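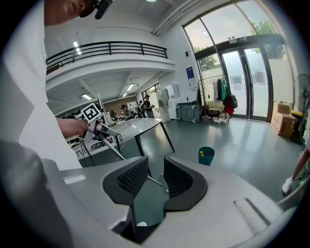 I signed up for the robotics club's teaching project thinking I would spend the semester writing code, and so far I have written maybe a page of it. I have never had so much fun in a class or a club in my life!

The short version for my family, who keep asking: our club is trying to get a robot arm to set a small table. To learn how, it needs to be shown, over and over, and the way we show it is by doing the job ourselves with grippers we hold in our hands. You squeeze, the fingers close, and everything gets recorded. Later the recordings go into training and (we hope) the arm picks up the habit. Our goal is 3,000 recordings by the end of the semester. We hit 2,000 in November and somebody brought donuts.

Amanuel Woldemariam runs our team and he is the most patient person I know. My first day, he handed me a gripper, pointed at a cup and told me to move it to the saucer. Easy, right? I knocked it over four times. You don't realize how much your own fingers are telling you until you swap them for two pads that tell you nothing at all. I kept pushing down too far and then closing too early, and I was so tense my shoulders hurt on the bus home. Amanuel's advice was to look at the cup and stop looking at the gripper, and that fixed most of it in an afternoon.

Now I love it. There's a rhythm once you get going: reach, close, lift, over, down, open, back to start. We work in pairs so one person can reset the table while the other gets ready, and we switch every 10 recordings so nobody gets sloppy. When you get sloppy it shows. We threw out 127 recordings from the first two weeks (a lot of them mine, sorry team) where the hand went wandering off halfway through or the cup got dragged along the table. The arm will copy whatever we give it, bad habits included, so they had to go.

The tags on the grippers are my favorite part, by the way. They're the square black-and-white kind, and they help the software work out where each gripper is and which way it's pointing. I spent one whole evening on a bug where my left hand was, according to the computer, floating near the ceiling. I had put the tag on a quarter turn off. I'm still proud of finding that one, even though I was the one who caused it.

We have two subteams and we named them, because of course we did. Liston does cups and saucers, Namden does spoons and forks. I'm Liston. Namden will tell you that forks are harder, and okay, they are, thin things lying flat on a table are really hard to get hold of. Last week I subbed in for them and got a fork on the first try and yelled so loud that people came over to look.

Next up is two-handed work, like holding a napkin ring still with one gripper and pulling the napkin through with the other. I tried it once and it was like learning to pat my head and rub my stomach. Amanuel got it on his second try, which I am choosing not to think about.

If you're on campus and curious, come by any afternoon after four and ask for Liston. We'll put a gripper in your hand before you've got your coat off. Bring snacks if you can, the donuts are long gone.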